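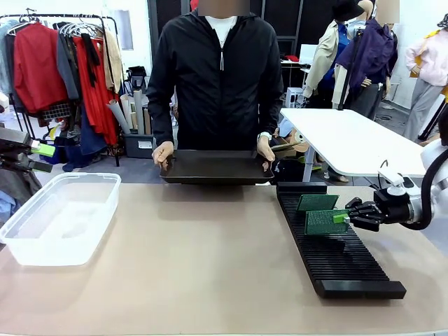
Board station, tray held at the rear edge of the table. Right arm is on the front board in the rack.

Home > Forums > Student Projects > Club Builds

Board sorting project, rack to tub or rack to tray?

plimell_bench
Posted September 12, 2020
Our club at Plimell is doing a two-arm station for the Trarndale student meet. The job is to take circuit boards out of a slotted rack and put them in a container. We've been switching between a white plastic tub and a flat dark tray with a low rim. The rules only say "a container the team supplies."

We did 100 runs with the tub and 19 went down as faults. Most of those were the board catching on the slot on the way out, so the container had nothing to do with it. I'd like to settle on one and stop changing the program. What are other teams using?

Stulier165
Tray. With a deep tub you have to let go early or put the whole wrist inside. We used a tub our first year and boards ended up leaning on each other, then the arm couldn't get the next one in.

ohm_and_away
I'd stay with the tub. A board that lands crooked in a tub is still in the tub. On a tray with a low rim it can slide over the edge, and at Trarndale that's a dropped board and you lose the run.

Stulier165
Only if you drop it from too high. Lower it until it touches, open the fingers, back off straight. We haven't lost one over the rim since February.

gridsquare
Does your rack have to sit at an angle like that? Ours is square to the table edge and teaching the points was a lot simpler. With the rack on a diagonal every pull is a move in two directions, and if you're a little off the board rubs the rib the whole way up.

plimell_bench
No, it doesn't have to. It's on a diagonal so the right arm can come at the board from the side. When we had it square the wrist was close to its limit at the far slots. The program pulls along the board now and that part is okay. The trouble is when a board leans in its slot. The back one in the photo is leaning a little.

gridsquare
Then fix the lean first. Have the arm push the board upright before it closes all the way. It takes 2 extra moves.

ohm_and_away
Agree with that part. I'd also look at where you're holding it. Pressing a pad on the side with the parts is asking for trouble on real boards. Grip the bare margin if there is one.

plimell_bench
These are scrap boards and the margin is narrow. The green pads are soft enough that we haven't knocked anything off yet. I'll try a smaller overlap.

morrison_lab_kid
We're the Morrison team. We pass the board from the right arm to the left and the left one puts it down. It's slower but the right arm never has to leave the rack. If your tub is on the left side anyway you could try it.

Stulier165
A handoff is one more place to drop it. I wouldn't add that with the meet coming up.

morrison_lab_kid
We've had more trouble with the rack than with the handoff. Depends how well your arms are lined up to each other. Check that before you write any of it.

plimell_bench
Plan for next week is the push upright step first, same tub, another 100 runs. Then the tray with the same program so the numbers can be compared. Handoff can wait until after Trarndale. I'll post both counts in this thread.

ohm_and_away
Write down which slot each fault happens in. If it's the same few every time, it's the rack.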